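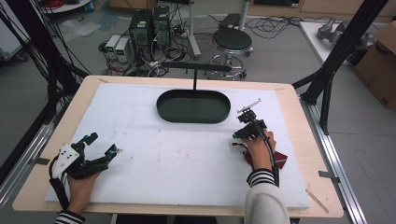
Orari Street Neighbourhood House | The Tidy Bench Club

Hello again, benchers! November is nearly done and I still have glitter in my shoes from the card-making night, so if you were hoping for a polished report you've opened the wrong newsletter.

First up, jewellery stands. I've been banging on about the T-shaped ones for ages (one upright, one long bar across the top, little pegs underneath, a tray at the bottom) and I've finally got my way, because that's our theme for the next month. I love them. A necklace hung on its own peg stays a necklace. A necklace dropped in a drawer with its mates becomes a sort of metallic bird's nest, and I say that as someone who spent an entire evening in front of the telly with two pins and a magnifying glass trying to free my nan's locket.

The dark green oval tray is my favourite bit. It's got a raised rim, so rings and studs don't go rolling off under the fridge, and the inside is flat, so you can spread things out and see what you own. Kendra Hawthorne reckons the tray should be for the things you wear every day and nothing else, and she's probably right, but mine at home has a bus card, a button and a tube of lip balm in it and I'm not sorry.

A few things I've learned about pegs. Put the longest chains at the two ends and work in to the short ones, otherwise the long ones swing about and catch on everything. Do the clasps up before you hang anything. Bracelets are fine up there too, but heavy bangles all on one side will tip a light stand over. Harvey Morin found that out at 6 am with a sleeping household!

I'm also a complete convert to working on a big sheet of white foam board. You can see every tiny thing you drop, it's kinder to beads than a bare wooden tabletop, and you can pencil lines on it for lengths if you're restringing. It does get speckled and grubby looking after a while. Mine's a disgrace and I keep using it. Leave a bit of table showing all the way round so you're not leaning on the edge and snapping it.

Cleaning, quickly: a soft dry cloth does most of it. Please don't go near pearls with the silver dip. Katherine Paucar has offered to show anyone who's keen how she does her opals, which involves lukewarm water and a lot more patience than I've got.

For the next get-together, bring whatever's tangled, plus a small dish or tray if you have one. We start at 7 pm in the back room and it's $3 at the door, which covers tea and the good biscuits. Isabelle Melnyk has the list if you'd like a seat near the window where the light's better. Get in early for those.

Still missing: one pair of long-nosed pliers with yellow handles. If they've gone home in your bag, just pop them back in the tin and we'll say no more about it.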